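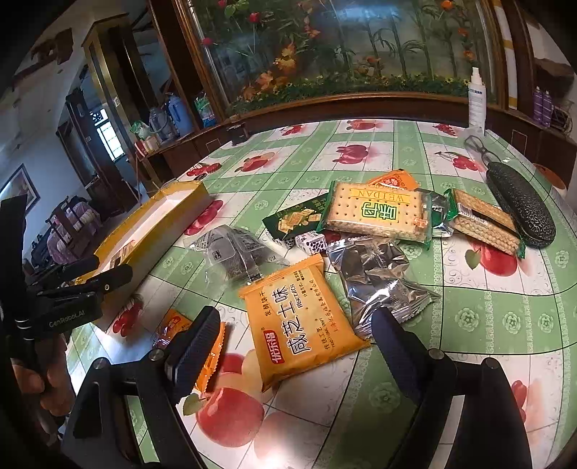 Hand-held grippers on the snack table, with the cheese-flavour biscuits in the middle.

Hand-held gripper, pair
Item 378

I pack snack boxes for a living, so I'll tell you about these the way I'd tell someone on my own line. You hold one in each hand, and the two ridged black pads at the front do the pinching. What you do with them is what the packing arm learns from. That's the bit I like – the people who know the job are the ones showing it how.

At Ralla we started with 4 pairs and now have 5. Small foil packets are the hard ones. They fold, they slide about on a tablecloth, and you find out how much your fingertips were doing for you all these years! Big biscuit packets are much kinder, so start your new people on those.

What's changed for us? The arm does the plain boxes now, and we do the mixed ones, the gift ones and anything crushed. My wrists are happier. I do miss the chatter a bit, as there are fewer of us along the bench at once, and I'd ask your manager early on who gets moved where. Ours left it late and there was some grumbling – fair enough, I grumbled too.

In the box: two grippers, spare pads, wrist straps, a cloth.
Spare pads: sold in packs of 108, order through Poduval.
Hand size: fine for mine, which are small. Try before you buy if yours are big.
Returns: unused pads only, please.

Orders placed on a Sunday go out the next working day.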